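Finding and Fixing a Cable Snag on a Two-Arm Sorting Cell
Posted by Kinga Lengyel, 15 May 2019

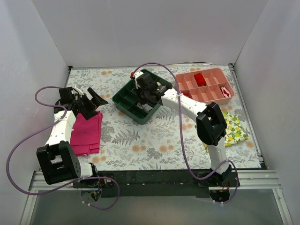
What the fault looks like

The arm stops partway through a move with a following error on the wrist or elbow. You clear it, it runs fine for a while, then it stops again in a different spot. On our cell at Prultdale it was the right arm, and it logged the error 38 times in February before we worked out that the gripper cable was catching. We had already swapped a motor by then, and the motor was good.

The cell sorts small folded fabric items into divided bins. The gripper cables are purple and run outside the arms, held with white ties. The same steps should work for any small arm with an outside cable.

Before you touch anything

Stop the program and switch off motor power to both arms, including the one that isn't faulting. Support the forearm with one hand when you cut the power. These arms have no brakes and the forearm will drop. Ours landed on the rim of a bin and cracked a finger pad.

If you have exposed wires near the base, keep tools and loose ties away from them until the controller supply is off too. The light on the Dumano supply stays on for a few seconds after the switch. Wait for it to go out.

Step 1. Read the log by position

Sort the errors by joint angle and ignore the time. A bad motor or a dry gearbox tends to fault all over the range. A snag shows up in groups. Ours came almost entirely from moves where the right arm had reached left over the green bin and was coming back toward the pink one.

Step 2. Move the arm by hand

With power off, take the arm slowly through the move that faults. Watch the cable, not the gripper. Check these places:

The loop behind the gripper, which can drop over the wall of a bin compartment.
The stretch that crosses the forearm.
The elbow side plates. The open gap between them will take a cable if there is enough slack.
The low loop by the base.

Our cable was going into the elbow gap. It only happened when the wrist had turned first, so go through the joints in the same order the program does.

Step 3. Look for wear

Run the cable through your fingers from the gripper to the base. Flat spots, shiny patches or a soft section mean the jacket has been pinched. Replace it. We taped ours the first time and had a dropped signal two days later, with the gripper closed on a cloth.

Step 4. Retie the cable

Cut the old ties with flush cutters, pointing away from the cable. Put the arm at full reach and set the slack there, then fold the arm and see where the extra goes. It should bow outward, away from the elbow. Tie on both sides of the joint and never across it. Leave the ties loose enough that the cable can still twist.

Step 5. Test slowly

Put the motor power back on with the bins in place and everybody's hands out of the cell. Run at 20 percent speed with one hand on the stop button. Do the faulting move first, then the full sort. If it's clean, go to full speed and leave it for 1000 cycles before you call it fixed.

Step 6. Lower the error limit

The Velatura controller came to us with the following error limit set wide, so the arm pulled hard on the snagged cable before it gave up. We brought the limit down until it gave false stops, then backed it off a little. Write the old value down first.

If it still faults

Unplug the cable at the gripper, tie it out of the way and run the arm empty. If the fault is still there, go back to the joint itself. Ask for part 104 if you order the elbow kit from Vörös. The older kit has shorter screws and they work loose.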